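The Yellow One

My sister claims you can't really know a bed until you've tried to pack on it, and after the spring I've had I'm starting to think she should put that on a mug.

So I was leaving Grirkelora. I'd given my notice at Getum, I'd sold the bike, I'd signed for a room in a city I had seen exactly once (in January, in sleet), and all I had left to do was put my clothes in a suitcase. How hard is that? I got up early, I made the bed so I'd have somewhere flat to work, I opened the closet, and then I sat down on the floor and ate crackers until lunch.

The thing is, the closet in that apartment was tiny. It came with a rod that sagged in the middle, and whoever lived there before me had left 27 hangers on it, all wooden, all the good kind with real shoulders. I know it was 27 because the landlord had them on the inventory. He had everything on the inventory! Hangers, 27. Spoons, 7. One bath mat, "fair." I lived there four years and I swear I worried more over those hangers than I did over my own teeth.

Anyway, the plan was simple. Take a thing off its hanger, fold it on the bed, put it in the case, put the hanger back on the rod. Black pants, fine. The gray sweater, fine. The other gray sweater, which I'd forgotten I owned and which was nicer than the first one, so that was a little present from me to me. I got a rhythm going. I had the radio on. There was a man on it explaining how to prune roses, and I don't own a rose and never have, but I was nodding along like he was my doctor.

Then I got to the yellow one.

You need to know that I don't wear yellow. I look like a sick canary in yellow. But the summer I moved to town, the Prultix warehouse had a softball team, and they were short a body, and I'd been there nine days and wanted people to like me. So they handed me a shirt so bright you could have landed planes with it. It had been washed with something hot by whoever had it before, and it fit me everywhere except the neck.

We lost every game. I mean every single one. I played right field, where the ball goes to be forgotten, and I stood out there in the evenings with the sprinklers ticking in the next field over and thought, well, this is it, this is where I live now. Afterward we'd all go to Chiu, the noodle place by the bus depot, and push 11 chairs up to a table made for six, and the kitchen would send out whatever they had too much of. I don't think I've ever eaten so much cabbage — and I'd give a lot for a plate of it tonight.

Then Prultix closed the warehouse and the team went wherever teams go. I got the job at Getum. I hung the shirt at the far end of the rod and it stayed there, three winters, being yellow in the dark.

I laid it out on the bed. I smoothed it down, took it off the hanger, folded it, and it looked wrong folded, like a napkin. So I put it back on the hanger. Then I took it off again. The man on the radio had moved on to aphids. I actually held it up against myself in the bathroom mirror, and yep, canary, still sick.

My sister called right in the middle of this. She wanted to know if I was done, and I said I was nearly done, and she said what's nearly, and I looked at the suitcase with its two sweaters and one pair of pants and said, you know, nearly. She told me to be ruthless. She told me if I hadn't worn it in a year it had to go. I asked her if she'd gotten rid of the prom dress and she said that was completely different and she had to go, something was boiling over.

After that I packed everything else. It took me an hour, once I got mad at it. Socks in the shoes, shoes in the corners, the good coat on top where I'd have to sit on it to get the zipper around. I stripped the bathroom, wrapped my one decent bowl in a towel, and counted the spoons twice. The room got that echo rooms get. And the whole time the shirt waited on the bed, because I kept walking around it.

The bus was at 5:04, which the ticket printed as 504, no colon, like a hotel room. By four I had the coat on and the keys in my hand. I went back for the shirt. I had my fingers on the collar, all set to slide it off and stuff it in my bag any old way, and I just couldn't do that to it. It had hung on that thing for three winters. It had shoulders there!

So I took the hanger too. Hangers, 26. He can take it out of my deposit. 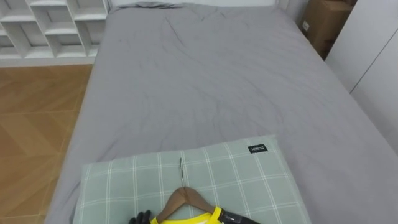
Okay, I was rooting for the hanger the entire time and I'm not ashamed of it. Mine did take one out of my deposit, by the way, four dollars, and it was a wire one. Did she ever get a letter about it? And please tell me the new place has a closet.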